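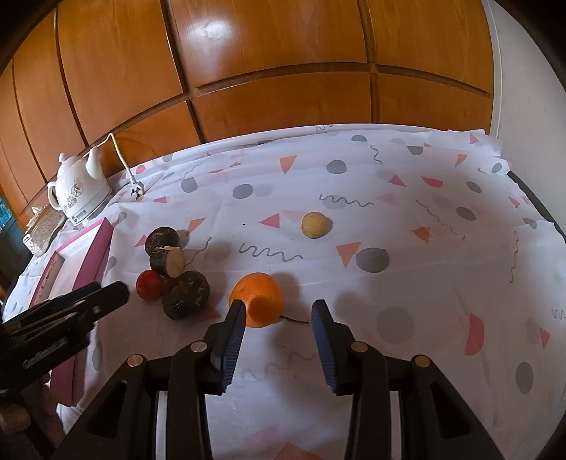 # Chapter 2: Choosing a Hand-Held Gripper Kit

Pick up a piece of fruit. Your fingers closed just far enough, your skin gave a little, and you stopped squeezing before any juice ran down your wrist. You've been doing this since you were a toddler, and it is still one of the most delightful problems in robotics!

In Chapter 1 we looked at arms. Now we come to the part that touches things, and we'll get to know it through a product you can order and hold in your own hand: the Clova hand-held gripper kit, sold by Delić. There is no arm to bolt down and no safety cage. You carry the gripper to the work, close the fingers on an object and record what happened, so that a robot can later learn from your movements.

I have used the kit with two years of students and I'm still fond of it. An orange is a lovely first object, nearly round and easy to find from any side. A potato is harder (no two are alike, and the flat bits are never where you want them). Small, glossy fruit is harder again, and most beginners chase it across the cloth a few times before they learn to come in low and slowly.

## What this chapter covers

We start with the fingers. Padded faces spread the load, and fine ridges help them hold a smooth skin. Next come the linkages, and why two fingers that move together make centring so much simpler. After that we turn to the service side: the Skadodton plan, under which Delić checks your recordings and sends back notes on each grasp. It's slower than I'd like, but the notes are very good.

The last section follows Kristof Bosman's kitchen-table trial at Driltska, in which he recorded 842 grasps and had to throw away 29 of them. His reasons for rejecting each one are worth reading twice.

## Before you begin

You will need a table, a patterned cloth and a handful of things from the kitchen. Plan for 200 grasps over the whole chapter, and keep a notebook beside you. Write down the failures as well, with the object and the side you came from. We'll use them in Exercise 2.4.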